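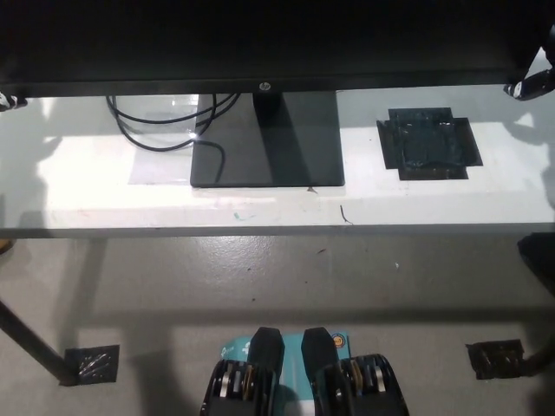
# What stays on the table

When an office moves, everybody looks after the chairs. People put their names on them and push them to the lift by themselves. The tables are different. A table in a shared office belongs to the floor plan, and I have now seen three moves in which they were the last things anybody thought about.

I came to Tallport in June to write about how small firms furnish their rooms second-hand. I had expected to write about prices. Most of what I brought home in my notebook is about tape, cables and the marks that are left when somebody has worked at one place for a long time.

The person who changed my subject is Evelien Van Loon. She runs Promavine, a workshop that takes in used desks and meeting tables, repairs them and sells them again. The workshop is in a former bakery, and when the afternoon is warm you can still smell something sweet near the back door, or I imagined it. Evelien told me I imagined it.

"I ask for one thing before I make an offer," she said. "Leave the table as it is. Do not clean it for me."

She wants to see the table in its working state, with the monitor standing on it and the cables where they normally lie. From this she can learn how the top has been used. A monitor with a flat base keeps one rectangle of the surface covered for years, while everything in front of it is touched by sleeves, cups and keyboards. When the base is lifted, there may be a clean shape under it, whiter than the rest. On a grey or white top this difference is usually small. On a cheap beech colour it can be so strong that no polish will hide it, and the table must be sold to someone who will put a monitor on the same spot.

## The matter of the tape

Of all the things that people leave on tables, black tape gives her the most work. It is put down in a hurry — to hold a cable, to cover a scratch, to mark where something should stand — and then it stays. One strip goes over another. After a year the glue has become soft and travels out from under the edges, and dust sticks to it and draws a thin dark line.

Her colleague Ramesh Shakya has a slow method for it, and he was patient enough to show me twice. He warms the tape with a hair dryer, on the low setting, and lifts one corner with a plastic card. He pulls it back flat, almost parallel to the table, and very slowly. If the layers are bunched, he takes them one by one from the top, even when it would be quicker to pull the whole lump. The glue that remains he rubs with a little cooking oil on a cloth and leaves for 10 minutes. Afterwards he washes the place with warm water and washing-up liquid, two times, so that the surface does not stay greasy.

He never uses a metal blade on a laminate top. I asked if he had learned this from a teacher, and he said he had learned it from a table.

The small scuffs he treats with less respect. Many of them are not scratches at all, only rubber or shoe colour or pencil, and a damp melamine sponge will take them off. He presses lightly, for the sponge is a very fine sandpaper and can make a glossy surface dull. Crumbs and sharp bits are brushed away first. A single grain under the cloth can make a longer scratch than all the years before it.

## Cables like to be heavy

Aigars Raudsepp does not repair anything. He goes to the customer after the tables are delivered and puts the cables in order, and he has strong opinions about them.

His first opinion is that a loop of cable on the tabletop is not a sin. People who raise and lower their monitors, or who turn them to show a colleague, need some extra length, and if it is pulled tight behind the desk the plug will suffer. What he dislikes is when the loop creeps forward and lies over the foot of the monitor, where it is pushed about by papers and by the hand that reaches for a pen.

"A cable is heavy and it is a little bit stubborn," he told me. "You must give it a place to lie down."

The place he gives is normally a shallow tray screwed below the back edge. Where the table may not be drilled, he uses a strip of soft hook-and-loop around the bundle, quite loose, and lets it hang behind the leg. He leaves one hand of slack at the top. He also collects every piece of clear plastic he finds, the protective sheets and sleeves which come with new equipment and are then forgotten under the wires. They slide, they hold the dust, and cups put down on them do not stand well.

## Who buys them

Promavine sold 900 tables last year, many of them to places that I would not call offices. A language school took 19 for its reading room. Santosh Awasthi, who opened the Florkis sewing studio above the post office, bought plain white tops because he can see a dropped pin on them immediately. He kept one table with a square shadow of old tape in the corner and got it cheaper. His cutting mat covers it exactly.

Cleiton Frota is an accountant in the Grewal building and he had the opposite wish. He wanted his own nine-year-old table back after the firm had already sold it. Evelien found it in the second row, still with a round mark from the lamp. He asked Ramesh to repair the front edge, where the strip had started to come away, and not to touch the mark.

I have since looked at my own table with some shame. There was a loop of cable on the left that I had not moved since the winter, and behind it a pen I had believed lost. I borrowed a hair dryer from my neighbour for the tape. It took most of an evening, the oil was necessary, and I still have to buy the sponge.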